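Home Syllabus Notes Labs Readings Contact

Robot Learning in Practice
Unit 5: Teaching by demonstration
Instructor: Yevhen Marchuk

Read these notes before the Thursday lab. They cover the two ways we show a robot a task in this course, and what we expect from the demonstrations you hand in.

1. Two ways to demonstrate

In hand guiding, you hold the arm and move it through the task yourself. The joints are set so they give way under your hands, and the controller records the joint angles as you go. You feel the weight of the arm and you feel contact with the table. The drawback is that your own hands and body end up in the camera view, and a policy trained on those images will see something at training time that it never sees when it runs alone. Hand guiding also gets awkward with two arms. Most people can guide one arm well and the second one badly.

In teleoperation, you stand or sit somewhere else and drive the robot through a controller, a glove, or a smaller copy of the arm. The camera sees what the robot will see later. You lose the sense of touch unless the system sends some force back, so beginners squeeze too hard and come down too fast. Expect your first hour to be slow.

For Labs 1 and 2 you used hand guiding on the Famero arm. From Lab 3 on, everything is teleoperated.

2. The room-tidying task

The task for this unit is clearing litter from the floor of a bedroom and putting it in a bag. It sounds easier than bolting parts together, but it is harder to demonstrate. Wrappers and paper change shape when you touch them. A bottle rolls. A cup that has been crushed once will crush again, in a new direction. Then there is the bag itself, with soft sides.
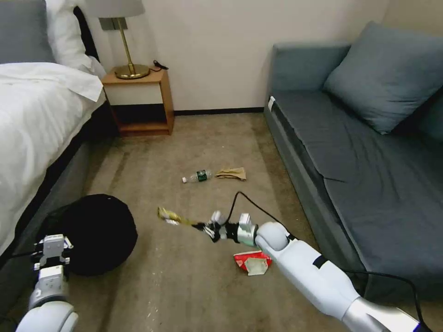
Decide on a picking order before you start and keep to it across the session. If one operator goes for the nearest piece first and another goes for the largest, the data has two different answers to the same view, and the policy tends to land somewhere in between. Last July we trained on a mixed set from the Turkgate rooms and the hand kept stopping halfway between two objects. Once we sorted the episodes by operator, the cause was plain.

Pieces that lie close together should be treated as separate picks. Do not sweep them into a pile. A sweep is a different skill, and we collect it under its own label.

3. Using two different hands

When the two arms end in different tools, decide what each one is for. A parallel gripper has one way of closing, so it is predictable and good for pinching and holding an edge. A multi-fingered hand can wrap around a shape, but there are many more joints to record and many more ways for the operator to get them wrong. In our task the fingers do the picking and the gripper tends the bag.

The common mistake is to forget the arm you are not using. If it drifts, the drift gets recorded and the robot will learn it. Park the idle arm on purpose, in the same pose each time, and look back at it now and then.

Small objects on carpet need a low approach with the fingers partly closed already. Come in along the floor and stop just short of the object. Close, wait a moment, then lift. The short wait matters – it gives the model a clear point where the grasp ends and the lift begins.

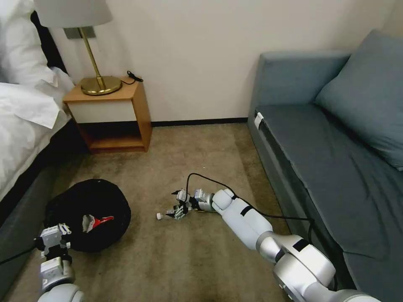

Trailing cables are the operator's job too. Before each episode, move the arm through its full reach and check that the cable has enough slack and does not catch on furniture. A cable pulled tight acts like a spring on the wrist, and your demonstration will contain a correction for it.

4. What counts as a good episode

An episode starts with both arms in the home pose and ends when they are back there. Keep it if the task was finished, even if you missed a grasp and tried again. Recoveries are useful. Throw it out if you paused to think for more than 5 seconds, if someone walked through, or if the recording dropped out.

Each group collects 100 episodes. Change the layout of the litter after every 8. The class set should come to 600, and we will train one policy on all of it and one on each group's share.

5. Before Thursday

Read the Kocabaş chapter on operator habits (in the course folder). Install the Farnotance viewer and open the sample log. Scrub through it once at full speed and once slowly, and write down the time of each grasp and each release. Bring the list with you. We will compare them at the start of the lab, and they won't all agree.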